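Strain relief is a safety part

Opinion, by Elisa Fabbri
30 August 2023

The fault at our Stanport bench took 40 minutes to happen and three days to find. A handheld gripper on the right side dropped its encoder signal during a cloth task. The software held the last good value, so the log showed a jaw standing still at one width while the operator was opening and closing it. No alarm came up. Noémi Sárközi caught it the next morning when she plotted jaw width against time and found a flat line where there should have been a comb.

The cause was a cracked conductor inside the cable, close to the point where it leaves the gripper body. We replaced the cable and the signal came back. The incident report closed with the words "operator handling," and I refused to sign it.

My objection is simple. An operator folding cloth has to turn the wrists. Every turn bends the cable, and it bends hardest at the exit, where a stiff body meets a flexible lead. If the lead also hangs over a table edge, its own weight adds a steady pull at the same point. Calling the result a handling error puts the blame on the motion the tool was built to record.

Fouad Bataineh, who wrote the report, argues that wired grippers are consumables and should be swapped on a schedule. He has a point about cost. A cable is cheap, and a schedule is easy to follow. But our supplier, Godo, rates the lead for 3000 bends at a stated radius, and nobody on our side had checked the radius at the exit. When Randa Bitar measured it, the lead was bending well inside the limit. A rating does not apply outside its conditions, and a replacement interval based on that rating is a guess.

The routing deserves the same attention as the jaw. On a cloth bench the grippers work low over the table, and the leads go wherever gravity takes them, down past the hands and over the front.

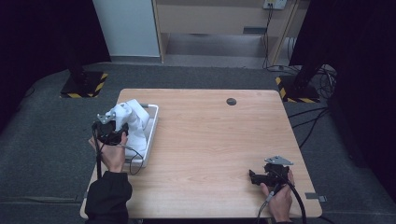

What I would change

First, the exit. A molded boot or a short spring sleeve spreads the bend over a longer length. Paulík sells one that fits our connector, and we fitted it to one pair in an afternoon.

Second, the route. Leads should rise from the gripper to an overhead support with enough slack for full reach. This costs a pole and a clip, and it takes the hanging weight off the exit. Eliseo Contreras dislikes overhead leads because they can swing into a head camera's view. I accept that. A clip set farther back reduces the swing, and an occasional cable in view is a smaller problem than a false width in the log.

Third, and most important, the software. Holding the last value is a poor default. After 10 missed readings the recorder should stop, mark the file, and sound a tone. On a powered arm the same default is dangerous — a controller that believes the jaw is closed may lift a load it does not have, or close on a hand it thinks is clear. Habits formed on handheld tools get copied to powered ones along with the code.

The Barnard group already stops on missed readings and loses some recordings to false trips. I would take that trade. We discarded over 100 recordings after our fault, and the only reason we knew which ones to discard was a plot that no procedure required.

The report is still open. I will sign it when the cause line reads "cable exit bent below rated radius, signal loss not detected."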